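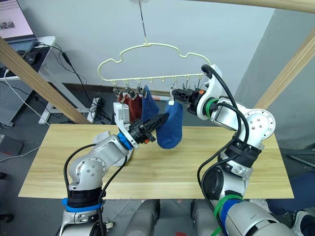 Section 4. Hanging, Drying and Pairing Small Items

This section covers socks and other small pieces on a clip hanger: the kind with a straight bar along the bottom and a row of clips on hooks. It assumes the hanger is already up on its wire, as set out in Section 2. If it isn't, go back and do that first. A clip hanger held in one hand while you load it with the other is a good way to put clean socks on the floor.

The Pivomness leaflet packed with these hangers promises "perfect drying every time, in any room." We have used clip hangers in plenty of rooms and would not promise that. Treat the leaflet as advertising and the steps below as instructions.

4.1 Before you load

1. Clear the table under the hanger and wipe it down. Things will drop.

2. Slide each clip along its hook and give it a light tug. A clip that comes off in your fingers now would have come off later with a sock in it.

3. Squeeze every clip open and let it close by itself. Set aside any that stay open. The usual advice is to bend the spring back into shape, and we have yet to see a bent spring last out the month.

4. Turn the socks right side out. Some people dry them inside out and swear by it. Do as you like, but do all of them the same way or pairing will take twice as long.

Note: Empty hooks are not a fault. Clips go missing, and the bar works without a full set. If you buy spares, check the size of the loop first. Skavton sells theirs as "universal," a word we would want to test on one clip before paying for a bag of them.

4.2 Loading the bar

1. Start at one end and work toward the other. Keep the two socks of a pair next to each other.

2. Hold the sock with one hand and open the clip with the other. Bring the sock up to the clip. Pulling the clip down to the sock tips the bar and swings everything already on it.

3. Let the clip close on a small pinch of fabric at the edge of the cuff. Toes will hold too, but a toe clip leaves a mark where thin socks wear out first.

4. For a heavy sock, use 2 clips, one at each side of the cuff. For a thin ankle sock, one is plenty.

5. Let go slowly. If the sock slides, take a slightly deeper pinch and try again.

6. Look at the bar from the front. If it slopes, move a pair toward the high side. Don't straighten it by bending the wire.

Caution: Do not pull on a sock to free it from a clip. The clip may give, but so may the knit, and so may the hook it hangs from. Open the clip fully and lift the sock away.

4.3 How long to leave them

We are not going to print a drying time. Brernilo puts one on its box, to the quarter hour, without asking how thick your socks are or whether the window is open. Feel the cuff and the toe. If either one is cool or heavy, leave the sock where it is.

4.4 Taking down and pairing

1. Put a flat board or a clean table top under the hanger.

2. Open one clip at a time and lay each sock down flat. Do not make a pile. A pile is quicker for as long as it takes to make, and then you have to sort it.

3. Set the socks out in a row, color by color, with each sock beside its match.

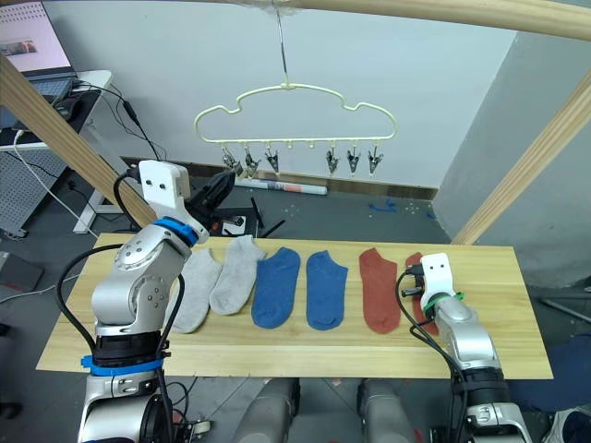 4. Check each pair before you fold. Color is the easy part. Compare the cuffs and the length of the foot as well, and look for a heel that has gone thin. Two socks from different packs can pass for a pair until you put them on.

5. Smooth each sock from heel to toe, lay one on top of the other, and fold once. Rolling one cuff over the other is popular and holds the pair together nicely -- it also stretches the outer cuff, whatever you may have read.

6. Leave the clips on the bar, closed. Clips left in a drawer get tangled, and then they get lost.

Note on odd socks: Keep a single sock until the next wash and no longer. Shamim Gondal, who wrote the first version of this section, allowed them a whole season. We tried that and ended up with a drawer of single socks in July.

4.5 If something goes wrong

Clip marks on the cuff: smooth with a damp hand and lay flat. Most go. Some don't.

Socks stiff when dry: try less detergent before you buy a softener.

Hanger keeps turning on its wire: load both ends evenly, then check the hook as in Section 2.

Section revised by Zarmeena Baloch, Friday, April 19, 2024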